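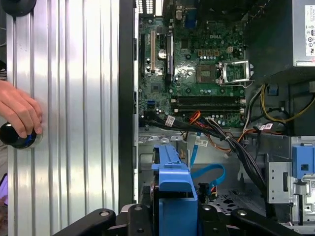 Casell elders back new safe house for women

CASELL, 2025-09-20 – Village elders in Casell have given their blessing to a safe house for women and children leaving violent homes, and the mood at Saturday's gathering under the old meeting tree was a glad one.

The house will stand on land beside the Walczak clinic and will have 4 bedrooms, a shared kitchen and a small garden – something the women's group has been asking for since January. Families from as far away as Storier walked over to hear the news, and many stayed for lunch afterward.

The elders also asked parents to keep talking with their sons at home. A second meeting will be held in Storier.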